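Monday, 6:40 a.m.

Session on heads again. The fox for the Kitodport strip still reads as a dog from three-quarter view. Measured last week's sheets against the model sheet and the fault is in the muzzle: I am drawing it at half the width of the cranium when it should be closer to a third. Redrew it at the correct ratio with the cheek fur starting below the eye line. Better. The ears also had to move back, as they were sitting on the brow.

Construction order for now: circle, center line, eye line, muzzle wedge, ears, then cheeks. I had been placing the ears before the muzzle, and that pulls the whole head forward. Did six heads in this order, four of them usable. The two failures were both up-shots, where the eye line has to curve over the top of the ball and I drew it flat.

Ravindran Pai looked over the scans and said the line weight is too even. He is right about the jaw. He wants the outer contour heavier and everything inside the face at half that. I tried it with the Ivitz nib and the result was stiff - the nib is slow to open up on short curves. The brush did it in one pass.

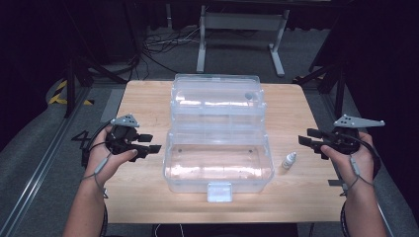
Still to settle is the tail. At strip size it competes with the head when both are on the same side of the panel, so in panel 2 I have flipped the body and let the tail run behind the fence. Panel 4 has no room for that. May crop at the hip.

Next: the badger, front view only. Stripes follow the center line, so get the tilt right first - then ink.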